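Ticket: Candidate applications not reaching job records after feed change
Product: Clerkis recruiting desk, hosted
Customer: Prinda (temp and permanent staffing)
Site: Zotirthorpe branch
Priority: 2
Opened: 2025-05-02
Status: Resolved, follow-up open

Reported problem

Applications sent through the Doolan job board are not attached to the right vacancy. The candidate record is created, the resume is stored, but the "Applied for" field is blank. Consultants have to open each candidate, read the cover note and guess which job the person wanted. Applications through the branch's own website are fine. Applications typed in by hand are fine.

Customer says it began the morning after the board moved to its new feed format. Temp warehouse and driving jobs are hit hardest, as those get the most applicants. Permanent office jobs are affected too.

Log

Entry 1, support
Asked for a sample of affected candidates and the import log for the same period. Asked whether anyone changed the field mapping under Settings, Feeds, Inbound.

Entry 2, customer
Log attached. No one here has touched the mapping. The log shows 109 applications with the warning "vacancy ref not matched". Nothing is marked as an error, so we got no alert email.

Entry 3, support
Thanks. The reference in the warnings has a branch prefix and a dash in front of the job number. Your vacancies are stored with the job number only. The old feed sent the number without a prefix. The importer looks for an exact match, finds none, and saves the candidate without a job.

Please open any live vacancy, go to the Posting tab and tell us what is shown in "External ref".

Entry 4, customer
External ref is empty on every vacancy I opened. Was it supposed to be filled in? We were never told to use it.
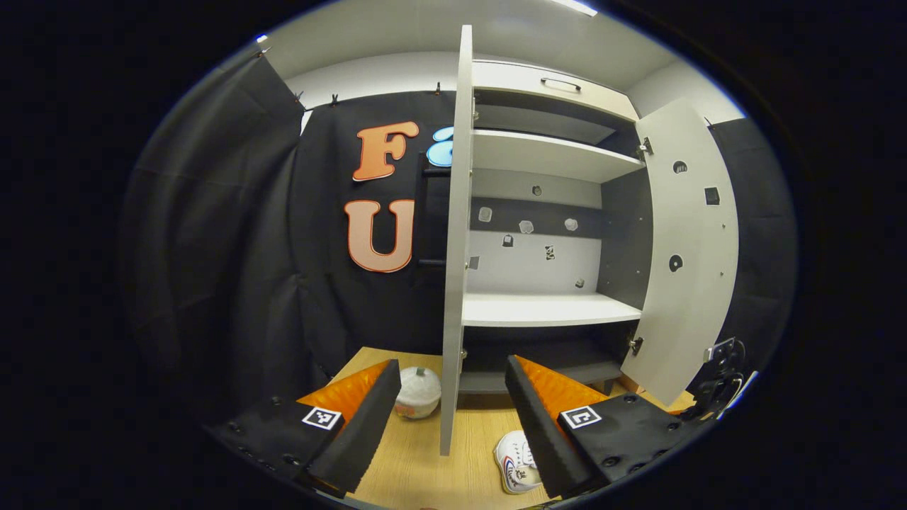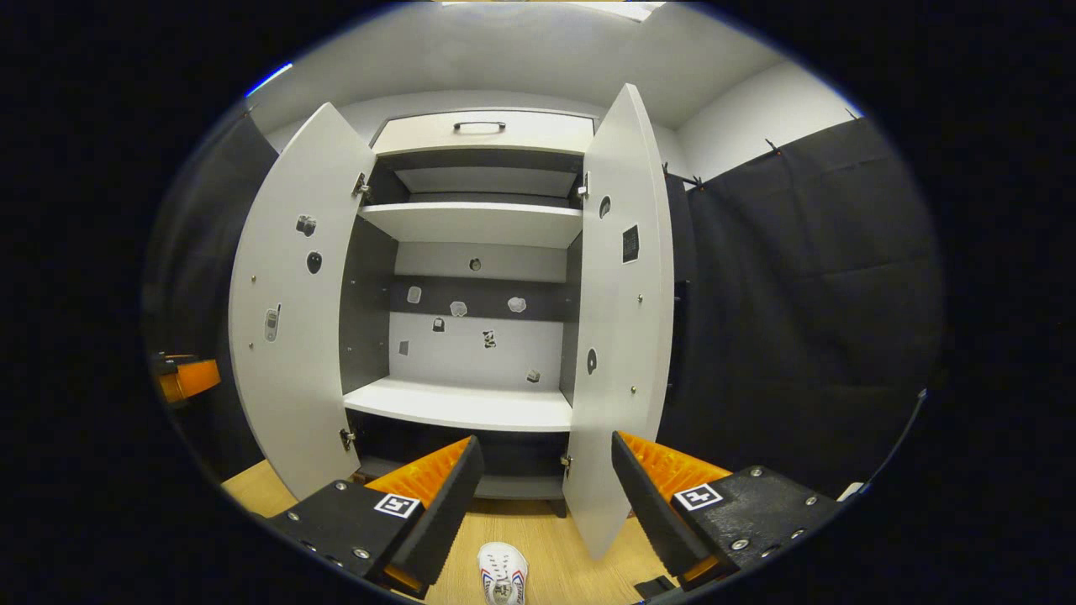 Entry 5, support
It is optional and most customers leave it empty. When it is empty the importer falls back to the job number, and that worked until the format change.

There are two ways to fix this:

Option A. Fill External ref on each live vacancy with the full reference, prefix included. No system change, but every new job needs it as well.

Option B. Add a trim rule to the inbound feed so everything up to and including the first dash is removed before matching. One change, applies to all jobs.

We suggest B unless two of your branches share job numbers. If they do, B could attach a candidate to the wrong branch's job.

Entry 6, customer
Job numbers are unique across all branches. Please go ahead with B. Can it be done outside office hours? We have nearly 600 live temp postings and the phones are busy until evening.

Entry 7, support
Trim rule added to the inbound feed after close of business. Sent 4 test applications, two to temp jobs and two to permanent jobs. All of them matched. Test candidates deleted.

The rule only affects new applications. The ones already imported need a re-match. Before we run it, please confirm whether consultants have filled in any by hand.

Entry 8, customer
Yes, several. We don't want those overwritten.

Entry 9, support
Understood. Re-match run with "blank only" ticked. Records that already had a job were skipped. Two records still have no match. Both point to vacancies that were closed and archived before the application came in. You will find them under Candidates, Unassigned.

Entry 10, customer
Found both and called them. The rest look right. One more thing: the daily shortlist email went out with yesterday's numbers and left out everyone who was re-matched.

Entry 11, support
The shortlist counts candidates by the date they were attached to a job, and it is built overnight. The re-match ran after the build. They should be in the next one. If a shortlist is needed sooner, go to Reports, Shortlist, and press Rebuild.

Entry 12, customer
Rebuilt it, numbers are correct now. Can we get an alert when a reference doesn't match? We only noticed because a driver rang to ask why he hadn't heard back.

Entry 13, support
Not in the current version. Warnings do not trigger email, only errors do. Logged as a change request, planned for the June release. Until then, a saved search on Source = Doolan and Applied for = blank will show any new ones. We have added it to the branch manager's dashboard.

Resolution
Cause: reference format changed by job board, exact match failed.
Fix: trim rule on inbound feed, re-match of blank records.
Open item: email alert on unmatched references, change request.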